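Orange, and plenty of it

How one loud colour rescued a black-and-white sofa
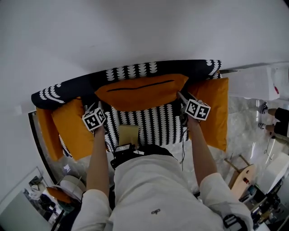
Black and white was meant to be the easy option. Goes with everything, says every showroom. Then you get it home and the whole room looks like a crossword.

Orange sorts it. Big cushions, plain, no trim, no tassels. One fat one in the middle, zip and all, then a tall one stood up at the right-hand end, and a pair at the left, one of those slung over the arm. Four's enough on a busy leafy print like this. Any more and there's nowhere to sit.

Zips. People fuss about zips. Turn them to the back if you must, but a thin black one on orange picks up the pattern nicely, I'd leave it.

Buying: Jukent does a cotton cover at £23, washes well, fades a bit if your in full sun. Gakolberg's are thicker and slower to dry. Clallano had the best orange of the lot, closer to marmalade than traffic cone, but only 2 sizes when we asked and the larger was on back order.

Inners matter more than covers. Go a size up from the cover, always. Feather if you can stand the plumping. A flat cushion on a patterned sofa just looks like somthing left behind.

And clear the seat. Post, cards, the remote. Five minutes, before anyone comes round.

Prices checked 19 August 2012.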